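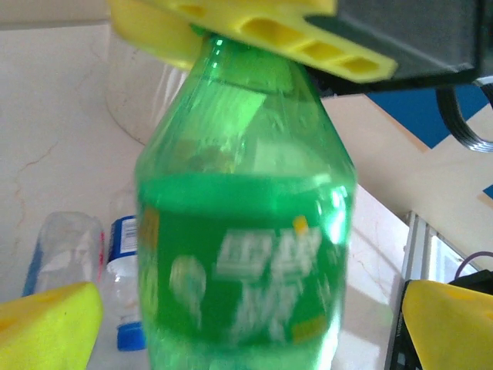

3.2 Colour and label as sorting cues

Households taking part in the Lisdale study were asked to sort their empty and part-used drinks containers before the Wednesday collection, using whatever rules they already followed at home. We gave no guidance on which features of a container mattered. Most people went by colour first and by material second, and only a small number read the label at all. The bottle in Figure 2 shows why colour is such a strong cue: the plastic is a bright translucent green, and the label round its middle is green as well, so the whole item is taken in as one colour. Bottles of this sort were put with green glass more often than any other plastic item in the sample.

Figure 2. Green plastic soda bottle with a green label carrying large white Chinese characters and a pale round lemon-like graphic.

In all, 1622 containers were logged from 65 households. Of these, 214 were placed in a stream other than the one set out in the local rules. We checked each misplaced item by hand and noted its colour, its material, the language of its label and whether the cap was still on. Two coders (Virág and Kirui) worked separately and then compared their sheets. They disagreed on 3 items, all of them clear bottles with a light blue tint, and these were entered as clear.

Label language had less effect than we had expected. Several households bought imported soft drinks regularly, and in the interviews they told us they knew the drink from the colour of the bottle and the picture on the front. One participant said she had never tried to read the small print on any bottle, in any language. Following Ginov and Ahn, we treat the picture and the main lettering as a single cue, as people seldom spoke of them separately.

Caps were a different matter. People who left the cap on tended to do so for every bottle, whatever its colour, and gave habit as the reason. Cap position is therefore left out of the comparison in Table 4 and is dealt with in Section 3.3.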